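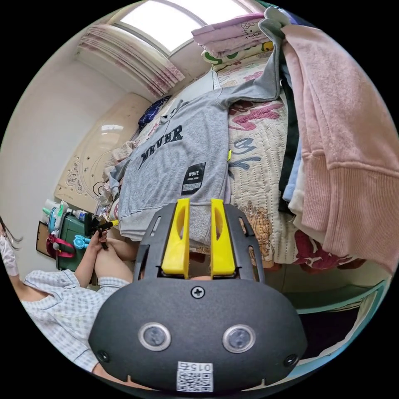 La sudadera gris y el jersey rosa, en mi dormitorio.

¿Cómo guardar sudaderas con capucha y jerséis gordos en poco espacio?
Publicado por Trummer, 4 de septiembre de 2018

Hola a todos. Tengo un armario pequeño y cada semana la ropa termina sobre la cama. Mi duda es con dos prendas: la sudadera gris claro con letras grandes, que con la capucha nunca me queda plana, y el jersey rosa de punto, que lo tengo colgado. ¿Es malo colgarlo? Tampoco sé dónde poner las mantas dobladas. Gracias de antemano.

Sukow
El punto pesado se estira con la percha, yo lo doblaría hoy mismo. Para la sudadera: la pones boca abajo, doblas las mangas hacia la espalda, bajas la capucha encima y después enrollas desde abajo — así las letras no se marcan con un pliegue. Las mantas, en una bolsa plana debajo de la cama. Yo las guardo en abril y no las toco hasta el frío.

Wevthorpe
Yo cuelgo todo y no pasa nada.

Cernarano
Depende del jersey. Si quieres colgarlo, dóblalo por la mitad a lo largo y pásalo sobre la barra de la percha — los hombros no sufren.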